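Category: Preprints > Robotics > Manipulation > Failure reports

5. Failure analysis: bag-opening stall on the two-arm cell

5.1 What went wrong

The headline number in Section 4 hides a cluster. Of 3,000 logged attempts at the bag task, 379 ended in a fault stop, and most of those came from a single step, the regrasp. Left arm holds, right arm lets go and comes back lower for a second hold. On paper an easy move. In practice the step where both arms are closed on the same thing and neither controller knows what the other one is pulling.

We first wrote these off as vision errors. Jana Stüber went back through the June logs and found the pose estimates were fine in nearly all of them. The arms got to where they were sent. Trouble started after contact.

The sequence goes like this. The first gripper closes on the bag edge and reports a stable hold. The second comes in, touches paper, and the paper moves. Not by much, but the wrist reading on the holding arm goes up, and the Durrani force layer reads that as slip and tightens. Tightening drags the edge. Now the approaching arm sees a load it did not expect, and it corrects too. Each correction is small and inside limits. Together they walk the bag sideways until one joint hits the torque cap and the cell stops, with both grippers still closed. An operator then has to release by hand, which is the part we consider a safety matter (5.3). 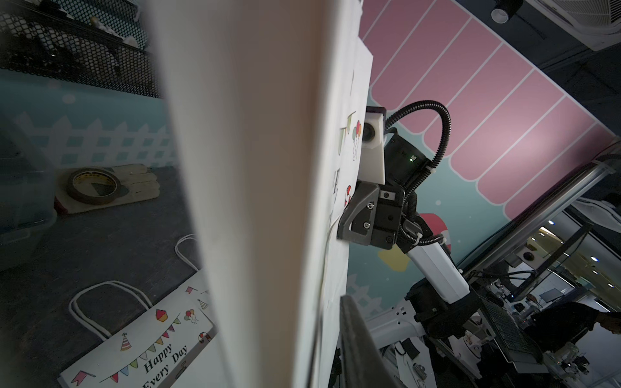
Fig. 5. Two-arm contact during the bag task, wrist camera view.

Paper stiffness turned out to matter more than we planned for. The Nollano planner treats the bag as a box with soft walls, same stiffness everywhere. Real bags are stiff along a fold and floppy between folds, so a grip near a fold passes force straight across while a grip in the middle of a panel passes almost none. The side panel fold in Fig. 5 runs diagonally through the view with one gripper on the right edge of the bag and a finger of the other against its lower part, and contact at two places on one sheet is exactly what the planner has no model for. It also has no model for the rope handle, which hangs along the edge near the fold and can be pinched along with the paper. A pinched handle feels like a good firm hold. It isnt one.

5.2 Reproducing the fault

Ran 600 scripted attempts with the task policy switched off and the two arms driven along fixed paths. Same stall showed up, so the learned policy is not the cause, or not the only one. Three settings were varied: grip force, approach speed, and the delay between the first hold and the second contact.

Grip force did the least. Lower force gave fewer stalls but more drops, and the total of bad outcomes barely moved. Approach speed helped some. Delay was the big one. With the delay set short, the force layer was still settling when the second contact came, and it had no clean baseline to compare to. Waiting longer removed the majority of the stalls but made the cycle too slow for the Sunen line, where the task is supposed to end up.

Sze-wing Fung then tried freezing the holding arm's force loop for a short window starting at second contact. No tightening allowed, no loosening either. This kept the cycle time and removed most of the sideways walk. What remains are cases where the hold was bad to begin with, handle pinches mainly, and freezing a bad hold just keeps it bad. We do not have a fix for those yet. A check on finger opening width should catch some, the rope being thicker then the paper, but we have not tested it.

5.3 Release after a stop

The stop itself behaved as designed. The state it leaves behind does not. Both arms brake with the grippers closed and the paper under tension, and the Fandness controller holds that state until reset. On reset it opens the grippers one after the other, in ID order, no matter which one carries the load. In 30 of the resets we watched, the loaded arm was released second and sprang back toward its start pose with more speed than we like near a person's hand. No contact, no injury. Still, the procedure at the time told operators to reach in and steady the bag, and that line has been removed.

Current rule: hands out, reset from the panel, let the bag drop. A patched reset that opens both grippers together is running on one cell only. Results so far look ok but the sample is small and we leave them out of Table 3.

Related items
Slip detection on thin sheet goods: a short note
Reset behavior in shared-load two-arm cells
Why our planner thinks everything is a box
Handle grasps, part 2: rope and ribbon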